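I met her at the diner on Saturday, and before I'd even gotten my coat off she was telling me about the plant. Trakik was supposed to bring 300 jobs to the county. That was the number on the flyers, anyway, and it's the number that got the tax break through.

"You know how many they've got out there? Fifteen," she said. "And two of those are guards!"

She used to do payroll for Vemeck, back when they ran the old site, so she isn't guessing about this stuff (she brought a folder — a thick one). I asked if maybe the hiring was just slow. She gave me a look.

"Slow is what they said last July. Then it was interest rates. Then it was shipping. What's it going to be next, the weather?"

I pushed a little, because I voted for the thing myself and I still kind of want it to work. Doesn't any new business help? She didn't buy it. Her own property tax bill went up $252 this year, and she figures that's her share of somebody else's discount.
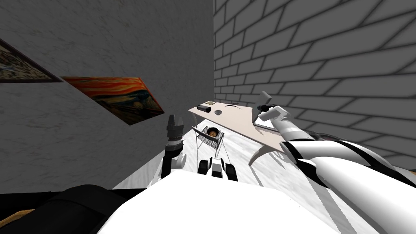 "I'm not against business. I liked Vemeck," she told me. "They paid their taxes and they paid us. I just want these people to pay the same as I do."

So what would she do? Easy, she said: put the job numbers in the contract, and if they don't hit them, the money comes back. I said the county would never go for it. She laughed and flagged down the waitress for more coffee.

"They'd go for it if 432 of us showed up. Last time it was me and my sister."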